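3.2 Handling rules for shared benches

The rules in Section 3.1 were written for one operator and one arm. Most benches we visited had both, plus a box of hand tools that people and the gripper took turns with. So the second set deals with tools -- who may put them down, where, and what the arm is allowed to do about it.

Rule T1. A tool is held by its handle only. Never by the jaws, the blade or a shaft. If the handle can't be seen from the wrist camera the grasp is refused and the operator is called.

Rule T2. Pliers and other two-handled tools count as moving parts. One handle in the fingers says very little about where the other one will swing. Lift slowly, pause, look again, then carry. The Pullden bench skipped the pause at first and we don't recomend it.
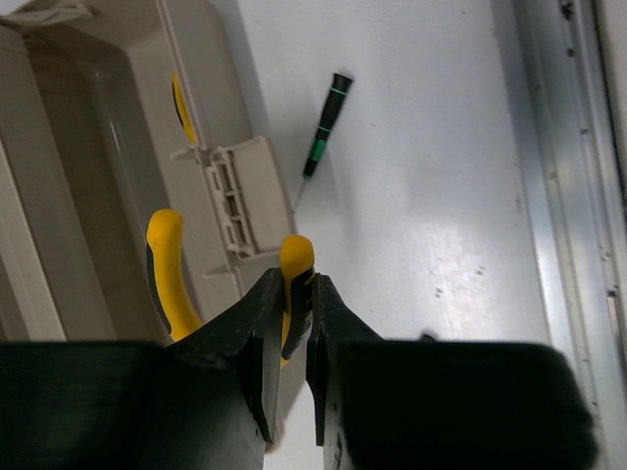 Figure 4. Wrist view at the Clurnitz bench. Gripper at a yellow-and-black handle, open toolbox to the left, small screwdriver on the work surface.

Rule T3. Anything with a point gets a written rest position and goes back there before the next grasp starts. This one caused the most argument. Howlader wanted loose tools banned outright; Wijesinghe thought that would just be ignored after a week, and the wording we kept is his.

Rule T4. Lids, flaps and latches stay as the operator left them. The arm does not open or shut a box unless that is the task.

Rule T5. Finger pads are checked every 500 grasps and the check is signed. Wear on its own is not a fault. Loss of grip is. Two sites had been swapping pads on looks alone, which costs money and tells you nothing.

We tried the rules on 31 tasks over three benches, with Lacroix and Pichon keeping the logs. T1 and T5 gave no trouble. T2 was broken mostly when people were in a rush, and T3 was broken by everybody, the authors included. Logs from the Mallet bench are left out, the clock was wrong untill March and we could not line them up with the video.

One gap remains. None of the rules say what to do when a tool slips inside the box and ends up under something else. At present -- stop, call the operator, note it down. Section 3.3 takes up the stop itself and who may clear it.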